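Small counter, where do the toaster and cutting board go?

Asked by Yeshi Gebru, 11/09/2022
Tags: kitchen, counter space, small appliances

We moved into a rental in Brikbridge and the kitchen has one usable stretch of counter. On it I have a two-slot toaster, a bigger countertop appliance beside it, the dish rack, a utensil crock, mugs, two glass jars (lentils and rice) and a wooden cutting board. The board takes up most of the middle, and I end up moving it every time I want to set anything down. Cabinets are mostly full. I can't drill into the tile. What would you move first?

2 answers

Clémence Collet
Move the board first. Stand it on edge against the wall when you're done with it, with a small rubber stop in front so it doesn't slide. Let it dry before you do that. Mine warped from being put away damp on one side.

Then the jars. Rice and lentils don't need to be out. If you use them twice a week they can go on a shelf, and the cereal can go with them. If the cabinets are full, a freestanding wire shelf inside one of them gives you a second level. I have two of the Haugland ones and they hold plates fine, no drilling.

I would keep the toaster where it is if you use it every morning. Leave clear space over the slots and don't push it up under a cabinet. Same for the big appliance – check the manual for the gap it needs at the sides and back, and don't keep towels on top of it when it's on.

Mugs: stacking is OK, but two high is my limit with the heavy ones.

Was this helpful? 30 people said yes

Aurélien Boyer
get rid of the toaster. if the big one is a toaster oven it does toast too, just slower

Comment from Yeshi Gebru
Thanks both. The board is going on its edge tonight. I'm keeping the toaster for now, my husband won't wait for the oven. Does the rubber stop need to be glued down, or does it stay put by itself on a smooth counter?

Comment from Clémence Collet
No glue. Wipe the counter with dish soap first and it grips.
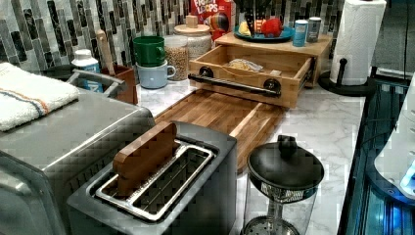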